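Iltley Users mailing list – archive
List: iltley-users
Date: 12/09/2020
From: Margaux Tessier
Subject: Re: [iltley-users] hyphenation and line breaking after the July update

On the list, Xiao wrote:

> Since moving to the July build I am getting different line breaks in
> documents that have not been touched for two years. The body text is
> set in Delleo at 10 on 13, justified, measure of 78 mm. Paragraphs that
> used to run to nine lines now run to ten, and the footnotes get pushed
> to the following page. I have compared the preference files and they
> are the same. Is this a change in the hyphenation dictionary or in the
> paragraph builder? And is there a switch to get the old behaviour back?
>
> Also, figures placed between paragraphs seem to pick up extra space
> underneath. Could be related, could be me.

Xiao,

It's the paragraph builder. The dictionary hasn't changed in the English (Canada) or French (Canada) packages. I ran a diff on both and the only differences are in the header comments.

What did change is the default for the tolerance setting. In the old build, if a document did not declare a tolerance, the builder used whatever was stored in the template. In the new build it ignores the template and uses its own value, which is tighter. A tighter tolerance rejects lines with wide word spaces, so the builder goes looking for other breakpoints, and on a narrow measure it often finds them one word earlier. Over nine lines that is enough to produce a tenth.

You can confirm this without changing anything. Turn on the break log, set one of the bad paragraphs by itself, and look for the line that begins "tolerance source". If it says "builder" you have the problem described here. If it says "document" or "template" then it is something else and I would like to see the file.

To get the old breaks back, declare the tolerance in the document preamble. Don't put it in the template, as that value is no longer read. Use the same number your template had. If the template is old enough not to have one, the old builder fell back to 40.

Two cautions. The declaration must come before the font is loaded. Delleo carries its own spacing table, and loading it resets the stretch and shrink values along with anything that depends on them. If you declare first and load second, the builder keeps your number. The other way round, it is dropped without a warning. I consider that a bug and have reported it.

Second, do not try to fix individual paragraphs with forced breaks. I did this on a catalogue last winter and then had to take every one of them out again when the client changed the page size. A non-breaking space between a numeral and its unit is fine and should be there anyway.

On the figure spacing: it isn't you, and it is related. Space below a figure is now taken from the leading of the paragraph that follows it. Previously it came from the paragraph in front. Where a figure stands between 10 on 13 text and a footnote-sized paragraph you will see a smaller gap than before, and where the next thing is a heading you will see a larger one. The page I used for testing has a figure between two body paragraphs, with the folio line directly behind it.
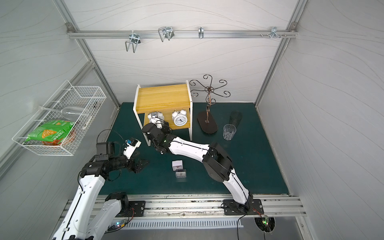
Vol. 2, No. 2 – p. 78

The folio line is treated as a paragraph for this purpose, so its leading governs the gap. If yours is set smaller than the body, the figure will sit too close to it. The cure is to give the folio style an explicit space above, in points, and leave the figure style alone. I would avoid using a multiple of the leading there as it gets rounded to the nearest half point and the baselines drift down the page.

For anyone using the baseline grid, none of the above applies to figures. The grid overrides the spacing in both builds. It does still apply to the line breaks.

Tania asked me off-list whether the change affects ragged-right text. It does, but less. Ragged setting has nearly unlimited tolerance on the right-hand side, so the only visible effect is in how often the builder is willing to hyphenate. On my samples the colour of the page was the same and a few hyphens moved. If you have hyphenation off, there should be no difference at all – I got identical output from the two builds.

I have not tested multi-column work or anything with side notes. If somebody has a long document with side notes that they can set in both builds, please post the break logs and leave out the page files, which are too large for the list.

Margaux

--
Margaux Tessier
To unsubscribe, send a message with an empty body to the list request address.
Previous by thread: hyphenation and line breaking after the July update
Next by thread: Re: [iltley-users] small caps in running heads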